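The ferry to Altar left at 15 past the hour, every hour, until November, when it left when the pilot felt like it. Nesrin Saraç had been told this by her sister and had not believed it. She sat on the bench by the ticket window with her bag between her feet and watched the boat stay where it was.

"Is it going?" she asked the man at the window.

"It's going."

"When?"

He looked at the water. "When it's a bit flatter."

She had the house keys in her coat pocket, on the loop of string her father had always used. He had died in the spring. Her sister had gone over for the funeral and stayed two weeks, and had done the kitchen and the bedroom and then called to say she couldn't do the shed. So the shed was Nesrin's. There was a buyer for the house, a couple from Drerkosum with a baby, and they wanted it empty.

The boat went at noon. It was not much flatter. The crossing took 40 minutes and she spent them standing at the rail, where it was cold but she could see the line where the sea stopped. A boy beside her ate a whole bag of Zikico, the orange kind, and then was sick over the side. His mother wiped his face and gave him another bag.

From the dock it was uphill all the way. Old Nkosi was outside the store, painting the door frame.

"You've come for the shed," he said.

"Who told you?"

"Your sister. She bought tape off me and then left it. You can have it for nothing, it's yours." He went in and came out again with a paper bag. "He owed me 60, your father. For paint."

"I'll pay it."

"I didn't say it so you'd pay it. I said it because he owed it."

She paid it anyway and he wrote her a receipt, which took a long time.

The shed door had swollen and she had to put her shoulder to it. She had expected tools. There were tools, on nails along one wall, each with its outline in pencil behind it. The rest was boxes. They were on the shelves and under the bench and on the bench, shoe boxes and cereal boxes and the boxes light bulbs come in, and every one was taped shut and had a number on it in her father's square writing. The highest she could find was 115.

She opened number one. It had a cork in it, and a ferry ticket, and a dead bee folded in tissue. Number two had a shell and a page torn from a calendar with the word *rain* on it. She opened a few more and then sat down on the paint cans.

It was getting dark when she called her sister.

"Did you look in them?" Nesrin said.

"One. It was a button and a bit of string."

"You could have told me."

"What would I have said?"

Nesrin thought about that. The wind had got up again and the door was knocking against its frame. "There's one with my name on it," she said. "Instead of a number."

"What's in it?"

"I haven't opened it."

"Is there one with mine?"

"I don't know yet. There's a lot here."

Her sister was quiet. A television was on behind her, somebody laughing. "Don't tape them back up badly," she said. "He'd hate that."

"I've got your tape."

"Good. Do the corners."

There was no boat that night anyway. Nesrin found the lamp and filled it, and cleared a space on the bench. She put the box with her name on it at the far end, where she could see it, and started again from number three – slowly this time, lifting each lid with the blade of the smallest knife and pressing it down again when she had looked.

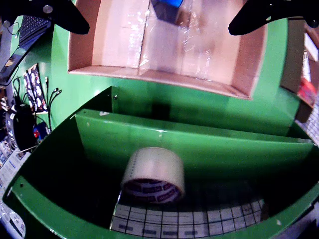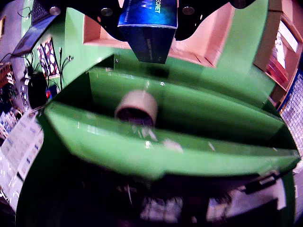

*Packing tape; a blue box.*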